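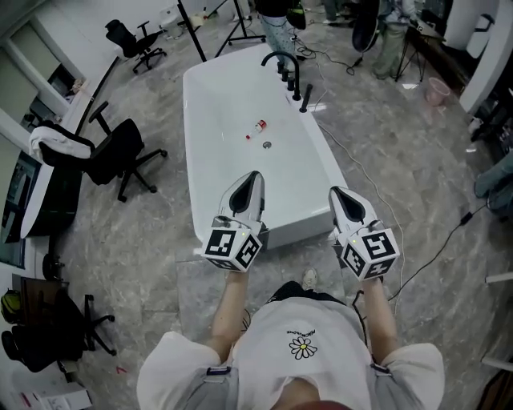
Hand-held grippers: how long should a demo be for a bathroom cleanup task?

Posted March 10, 2022 by Songül Eren

I'm collecting demonstrations with a pair of hand-held grippers, one in each hand, marker cube on each. The task is picking a small bottle out of a bathtub and standing it on the rim. The tub is white and glossy and the bottle is white too, apart from the red cap.

I have 700 demos. When I replay the tracked poses, the right hand jumps sideways in the middle of the reach, mostly when I bend over the far side of the tub. The left hand is fine. Demos run long too, because I reach in slowly so as not to hit the rim. Should I throw out the ones with jumps, or fix them? And is slow bad?

2 answers

Kaisu Heinonen
Look at the cable first. If the right one has a cable and the left doesn't, or the left one hangs free, the tug turns your wrist and the cube faces away from the camera. Tape it to your forearm with slack at the elbow and record ten minutes before you change anything else.

Then check how many cube faces are visible during the jump. With one small face seen at a steep angle, the pose can flip between two solutions, and that looks like a sideways jump. Short flips of a few frames can be cut and interpolated. If the hand is lost for longer than that, drop the demo. I would not smooth over it, the policy learns the smoothed path and then reaches through the rim.

Glare off the tub can wash out the marker edges. Move the light to the side or lower the exposure.

Slow is OK if it is slow all the way through. What hurts is stopping to think. We had people do 3 practice reaches before recording and the pauses mostly went away. Vary where the bottle lies, also which way the cap points.

Badmont
Just teleoperate it. We switched to leader arms in April last year and never had marker problems again. Costs more.

Comment from Songül Eren: No arm here long enough to get over the tub, so hand-held it is. Taped the cable, and the jumps are down to 4 in the last batch. Going through the old ones now to see which are short flips.

Contact | Copyright 2022 | Back to top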